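How to fold towels on the bed so they actually fit the cupboard

Posted by Gemma Bloxham

I used to fold towels standing up, chin on the hem, arms out like a scarecrow, and every one came out a different size. Then my friend Aoife Foley showed me how she does hers on the bed and I've been a convert ever since! You get a big flat surface at a decent height, you can see all four corners at once, and a whole wash load goes by in the time it takes to listen to half a programme on the radio.

You need a made bed (bottom sheet only, duvet off), your clean dry towels, and a shelf you've measured. 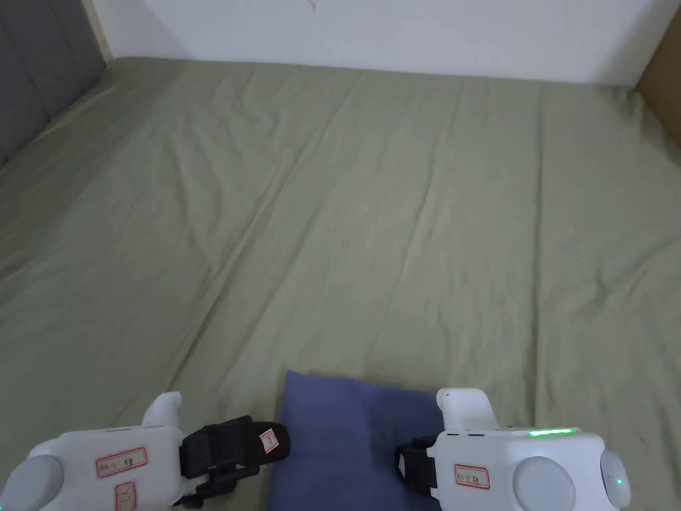
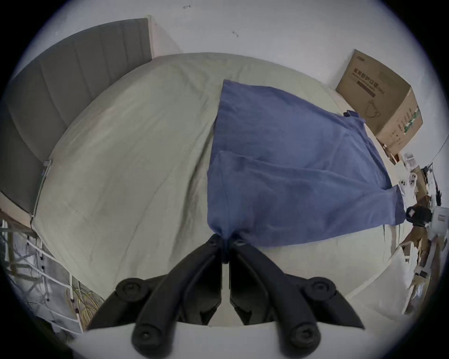
Blue cloth on the green sheet, in both of these.

Before you start

Measure the shelf. I mean it, go and do it now. Ours is a Hetside unit on the landing and it's quite shallow, so a towel folded in quarters sticks out and the door won't shut. Folded in thirds it slides in with room to spare. If your shelf is deep, quarters will be fine and you can skip a step.

Pull the bottom sheet reasonably flat with the side of your arm. It doesn't have to be perfect, a few creases won't hurt, but a big ridge under the towel will throw your edges off.

Check the towels are dry right through, hems included. The hem is always the last bit to dry, and a damp one shut in a cupboard will make the whole pile smell of pond.

Step 1. Shake and drop

Hold the towel by the two corners of a short end, give it one good shake, and let it fall onto the bed away from you. Don't fuss with it yet. The shake lifts the pile back up after the line and gets rid of most of the twist.

Step 2. Find your corners

Go round and pull each corner out, working from the far side back towards yourself. Pinch the very tip of the corner and draw it outwards, low and close to the sheet. If you lift it too high the rest of the towel comes with it and you're back where you started. Then smooth from the middle to the edges with flat hands.

Thick towels often dry slightly out of square. Mine do, particularly the heavy Barua ones (500 gsm, lovely to use, a nuisance to fold). Take hold of the two opposite corners that look short and give them a gentle tug.

Step 3. Long side in thirds

Fold one long edge in by a third, then bring the other over the top so it lies level with the first fold. You should now have a long strip. Run your forearm down it - this is my favourite bit - and it goes beautifully flat.

Step 4. Short ends

For a bath towel, bring both short ends in to meet at the middle, leaving a gap as wide as your finger, then close it up like a book. The gap is what lets it shut without bulging. A hand towel only needs folding in half, then half again. Flannels I just do in quarters and stand in a basket.

Step 5. Stack with the fold facing out

Put each one on the pile with the rounded fold towards the front of the shelf. You can slide one out without dragging the rest, and it looks so much neater. I stop at 9 in a pile, as any more starts to lean.

If it goes wrong

Strip wider at one end: your first third was off. Open it out and redo that fold only.

Towel keeps sliding about: the sheet is probably a silky one. Lay an old cotton pillowcase underneath.

Fitted sheet creeping up at the corner while you work: tuck it back in or clip it before you carry on.

The same thirds method does tea towels and baby blankets too. Bath sheets need folding in half across the width first, then treat them as a bath towel from step 3.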